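A Sunday at the Skovis open workshop, Indomville
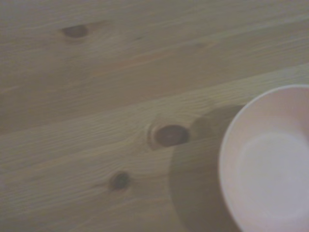

Tarek Rizk had warned me before I set out that I would want to take a table home with me, and that I ought to measure the kitchen first. I did not measure the kitchen. I am writing this with a tape measure beside me and a slightly guilty feeling, having spent most of yesterday evening moving chairs about.

Skovis opens its doors to visitors twice a year, once in February and once just before Christmas, and I had missed every single one until now. The bus from the station takes 26 minutes and drops you at the bottom of a steep lane (wear proper shoes!), and by the time I had puffed my way up it there was already a cheerful crowd in the yard, stamping their feet and holding paper cups of soup.

The tables are what most people come for. They are pine, long boards set side by side, pale and a bit greyish in the low winter light, and the knots are left in. I had always thought of knots as something a joiner would work round, but Brândușa Gavrilă, who showed us through the workshop, is very fond of them. She likes the way the grain bends round a big dark one, and she had us all running our fingertips over the boards to find out whether we could feel the edge. I couldn't, though a lady behind me swore she could.

We went first to the timber store, a long cold shed that smells wonderful, where the boards are stacked with sticks between them so the air gets through. Then came the planing room, where we stood behind a yellow line with ear defenders on and watched a rough plank go in at one end and come out smooth at the other. I could have stayed there all morning. A small boy in front of me asked if he could have the shavings, and he was given a whole bag of them for his rabbit.

After that we were let loose in the showroom, which is really the old canteen with the heating turned up. The tables are laid as if for a meal, with plain pale bowls from Binby, and it does help to see a thing with a bowl on it. The smallest table is the Ghiță, 287 pounds, meant for three people or four good friends. The longer one is 305 pounds if you oil it yourself. I asked a great many questions about oiling, and Brândușa answered all of them kindly, even the one about beetroot. (Wipe it up quickly, and if you don't, a light sanding along the grain and a fresh coat of oil.)

Soup was leek and potato, bread was from the village, and there was a plum cake that had gone by the time I went back for a second slice. The toilets are across the yard and the last bus leaves at ten past four, which I only just caught.

I have asked them to keep a Ghiță for me until Friday. If the dresser goes on the other wall, it will fit.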